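Drimell: code and connector notes for older car radios

README for the data files

What you get

A table of factory-fitted car radios, one row per model variant. The columns are model number, maker, whether the set locks when power is lost, length of the code, rear connector type, and a confidence mark. There are 1,000 rows. I would trust fewer than that, and the confidence column is there so you can decide for yourself.

No unlock codes are included. People keep asking. A table of codes would mostly help whoever stole the radio.

Where the rows came from

Most of them were copied out of old service sheets and two owners' club lists, Wesia and Caron. The Wesia list is decent. The Caron list claims 2,000 models, but once repeats and typing slips were removed a good deal of it went away, and what was left disagreed with the service sheets more often than I liked. Where the two clash, the service sheet wins and the club entry goes in the notes column.

Vibeke Thorlacius checked 70 sets on the bench in June. Those rows are marked A. Everything else is B (one printed source) or C (somebody said so on a forum).

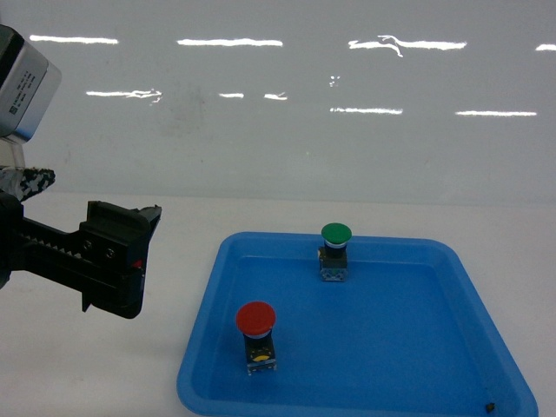 Known problems

Connector type is the weakest column. Sellers call almost any rear plug "ISO," and plenty of the C rows repeat that without anyone having pulled the radio out. Look at the back of your own set before you order an adapter.

Code length is blank for 16 rows. I had guesses and took them out.

Model numbers with a trailing letter may or may not be different hardware. The sources say both. I kept them as separate rows, and I'm not convinced that was right.

Year ranges were dropped in this version. A dealer could swap a radio at any time, so the year on the car tells you less than people think.

File format

Plain CSV, UTF-8, comma separated, with a header row. Serial prefixes are stored as text. If your spreadsheet eats the leading zeros, import the column as text and try again.

Corrections

Send the model number and a clear photo of the label to the Rirkanham list. "Mine is different" without a label will not change a row.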